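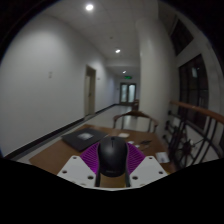 A hand-held gripper and a computer mouse on a hallway table. The purple fingers bend around what they touch.

Mirjam Lanz has picked up the same computer mouse so many times this evening that her thumb hurts. She does not use her fingers for it. She holds a tool with two white plates and two soft purple fingers, and she squeezes, lifts, moves and lets go. Then she starts again from another side.

Lanz works for Vorgate, a small company that wants to teach robot arms to tidy desks. Her job title is demonstrator. In a normal week she records 300 short demonstrations, and each one of them is an example from which the learning system, called Pridero, should understand how a person does the task.

"People think that we program the movement," says Brigitta Reisinger, who leads the work. "We don't write any movement. We show it, and we show it again, and the places must be different."

The places are a big part of the story. In the first months the team recorded everything at one table in the office, under one lamp. They had 1,000 demonstrations and were very satisfied. Then they put the robot in the kitchen next door, and it closed its fingers beside the cup almost every time. Reisinger still keeps the recordings of that afternoon and shows them to every new colleague.

Now the demonstrators go out. The list has 39 places at the moment: libraries, waiting rooms, a music school, corridors with dark windows and corridors with too much sun. Lanz likes the evenings best. The ceiling lights make reflections on the floor, and a black object on a brown table is a good exercise, she says, for a system that learned mostly from bright cups.

There are rules, but not many. The hand should not hurry. The objects which already lie on a table, a laptop or a piece of paper, may stay there. If the demonstrator misses the object, she does not stop the recording, she corrects the grip and continues. This last rule came from Balakrishnan Poojary, who trains the model. He found that perfect demonstrations were making a robot that did not know what to do after a mistake.

"I asked them please to be a little bit clumsy," he says. "Mirjam was offended for one day."

Poojary receives the recordings at night and throws away more than the demonstrators would like. A jump in the tracking is enough. He wants 2,000 good examples with small dark objects before the next training begins in October, and he does not want to say if this number will be sufficient. With the cups he guessed too low – and with the books much too high.

Lanz turns the mouse a little on the table and opens the purple fingers again.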